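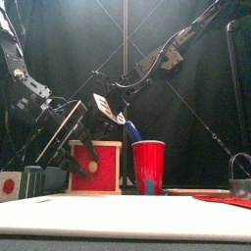 We use cookies to keep you signed in and to count visits. Accept / Manage settings

Arūnas Kuusk
Thread on wood movement in solid furniture. I get the same questions every time the heating goes on, so I am putting the answers in one place. Solid wood only. Sheet goods behave differently and I am leaving them out.

Wood takes in moisture from the air and gives it back. Left long enough in steady air, it settles at a moisture content set by the relative humidity and, to a lesser degree, the temperature. Change the air and the wood follows, slowly.

The movement is mostly across the grain. Along the grain it is small enough to ignore in furniture. A table top gets wider and narrower through the year. It does not get noticeably longer.

Across the grain there are two rates. Tangential movement (along the growth rings) is commonly near double the radial movement (across the rings). Flat-sawn boards show mostly the first across their width, quarter-sawn boards mostly the second.

So when someone asks "how much will oak move?" the reply has to be: which oak, cut how, how wide, and between which two moisture contents. Thickness hardly enters into it for the width calculation.

The calculation is simple. Width, times the change in moisture content, times the coefficient for that species and cut. Published tables give the coefficient per one per cent of moisture change. Check which unit the table uses before you multiply.

The formula holds well enough below fibre saturation, and indoor furniture lives well below that. Do not use it for green timber.

Worked case, the blanket chest I am repairing in Mutdale. Lid: single glued-up panel, 600 mm wide, 18 mm thick, flat-sawn beech. Length 1454 mm, and I am ignoring the length for the reason given above.

The original maker screwed two oak battens across the underside, tight, through round holes. The lid wants to change width with the seasons. The battens run across it, so their own length stays put. Something has to give, and the lid split along the second glue line.

The split runs from one end nearly to the middle. It is open at the surface and closed underneath. The glue held and the wood beside it tore.

The repair is to close the split, then refit the battens with slotted holes. One round hole at the centre fixes the lid in position. Every other hole is a slot running across the width of the lid, with a pan-head screw and washer.

Do not glue the battens. I have had three people suggest it under an older post. Glue across the full width recreates the fault.

Slot length: take the calculated movement for half the panel width, as the centre is fixed, and allow that much either side of the screw if you do not know what season the panel is in. If you do know, you can bias the screw towards one end.
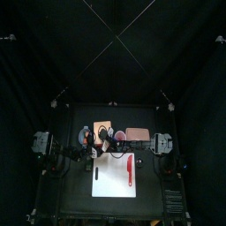
Last updated: Nov 27, 2019 (slot length post reworded)

On knowing the season. A panel fitted in February, in a heated room, is close to its narrowest. It has most of its movement still to come, all in the direction of getting wider. Fit it with room to grow.

A panel fitted in a damp late summer is the other case. It will shrink when the heating starts. Frame-and-panel doors finished at that time of year show a bare strip at the edge of the panel by midwinter. Finish the panel edges before assembly and there is no strip to see.

Meters. I use a Wijaya pin meter, the plain one with no species table. It reads resistance between two pins and converts that to moisture content for one reference species. For anything else you need a correction from a chart.

Pin readings are local. Take several along the board, away from the ends, and on both faces. End grain dries much faster than the rest, so a reading near an end will flatter the board.

If the two faces disagree, leave the board alone. It will cup as it evens out. Stick it, with air on both sides, and measure again later.

Juwita Oei asked whether a pinless meter is better. It leaves no holes and it is quicker over a large stack. It also averages through a depth set by the maker, so a thin board on a bench can give you a reading that includes the bench. Hold thin stock clear of anything solid.

She also asked about kiln-dried timber. Kiln drying sets the moisture content on the day it leaves the kiln. It does not fix it there. A kiln-dried board in an open shed drifts up towards the same figure as an air-dried one beside it.

I bought the batten stock from the yard at Jimthorpe, kiln dried, stored under a roof with open sides. It read higher than my workshop timber by a fair margin. It went on sticks indoors until the readings stopped changing. I did not go by the calendar. 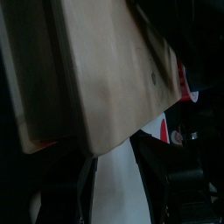 Weighing works too, and needs no meter. Cut an offcut, write the weight and date on it, keep it with the stack. When the weight has stopped changing over a few weeks, the stack has settled to the room. Kitchen scales are fine for this.

Finish. Oil, wax, varnish and shellac all slow the exchange of moisture by different amounts. None of them stops it. A heavily varnished top still moves through the year, but it smooths out the short wet and dry spells.

Finish both faces the same. A top with varnish above and bare wood below takes up moisture unevenly and cups. The underside can be rough, it just needs the same number of coats.

Drawers. The sides are usually the part that sticks, as their height is across the grain. Measure the opening, work out the growth in the side from now to the dampest month, and leave that as the gap at the top.

Wax on the runners deals with friction. It does nothing for a side that has grown too tall for its opening. I use Balirier on the runners and I have used candle stubs with no difference that I could measure.

If a drawer sticks in August, wait before planing it. Plane it to run freely in the dampest week and you may be happy with that, but plane it then for a close fit and it will rattle by winter. Ease the tight spots only.

Table tops to frames: buttons in a groove, slotted brackets or figure-of-eight plates. All three work. Figure-of-eight plates need a recess with enough width for the plate to swing, and this is the step people leave out.

Breadboard ends: glue the middle tenon only, peg the outer ones through slotted holes in the tenon, round holes in the breadboard. The end will sit proud or shy of the top for part of the year. That is normal and should not be sanded flush.

The battens on this lid are 32 mm wide, which leaves enough wood either side of a slot. On anything much narrower I would use fewer, larger battens.

Correction to the post on cut: rift-sawn boards fall between the two rates. I left them out for length. Use a value midway if your table has no separate column.

Replies asking for plywood figures: see the first post.

The lid goes back on its hinges once the offcut weight has been steady for a fortnight. Hinge screws are original and will be reused, with plugged holes.

Related
Reading a moisture chart without the species correction
Closing a split beside an old glue line
Slotted holes by hand: drill, chisel, file
Sticks and stacking for a small workshop
Why the door panel shows a pale edge in winter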